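The spare room robot, part whatever

25 Jul 2026

So the second arm is finally moving! I said in my last post that I'd have both sides going by the end of the month and I really didn't believe it when I typed it. There are still cable ties everywhere and the left shoulder makes a noise like a coffee grinder, but it moves, and it moves where I tell it to most of the time.

For anybody new, I've been building a two-armed robot at home since November, mostly in the evenings, mostly with parts I bought used. I call it Melis. The job I picked for it is hanging up clothes, because I hate hanging up clothes, and because Luuk Van Hecke at the Erdale workshop told me I should start with stacking blocks like a normal person. (Luuk, I know you read this. I own no blocks.)

The big change this month is the wrist. The old one had a printed bracket that flexed under load, so whenever the gripper closed on something heavier than a sock the whole hand would droop a little and the camera calibration would be off. Igor Hrubý cut me a new bracket on the mill at Erdale, took him 2 tries, and it's stiff as anything. I put it on the right arm first and ran the same pick over and over while I ate dinner. Then I did the left one, stripped a screw, said some words, drilled it out and did the left one again.

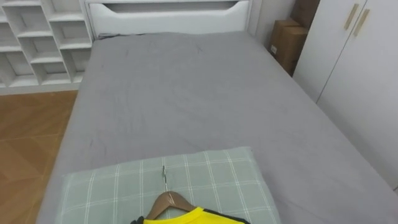 The software side is messier. I drive both arms by hand with a pair of little leader arms clamped to a board, and everything gets recorded so I can train on it later. I have 148 recordings saved right now and I want a lot more before I bother with another training run. The last run was on almost 100 and the result was a robot that was extremely confident about grabbing air - two inches to the left of the collar, every time. I think that was the droopy wrist, so all the old recordings might be junk. I haven't had the heart to delete them.

Hangers are harder than I expected, by the way. The hook wants to swing around when you lift, and a slippery shirt will slide off one shoulder while you're busy watching the other. When I'm driving I catch myself tilting my own head to see around the gripper, which does nothing at all, obviously. I've started going in from the neckline and pinching the hanger just below the hook, and that feels better in my hands. Whether the model picks up on it is another matter.

Next on the list is the Seritz motor driver for the left shoulder, which should get rid of the coffee grinder noise, and moving the power supply off the floor before I kick it again. Igor also wants me to try the soft fingertips he's been casting for his own project, Cokadness (don't ask me how to say it, he won't tell me either). He's bringing me a set next time I'm over at Erdale and I'll post how they do on cotton.

If you've got a good way to keep cables from wrapping around an elbow joint, please leave a comment. I'm on my third idea and it involves a shoelace.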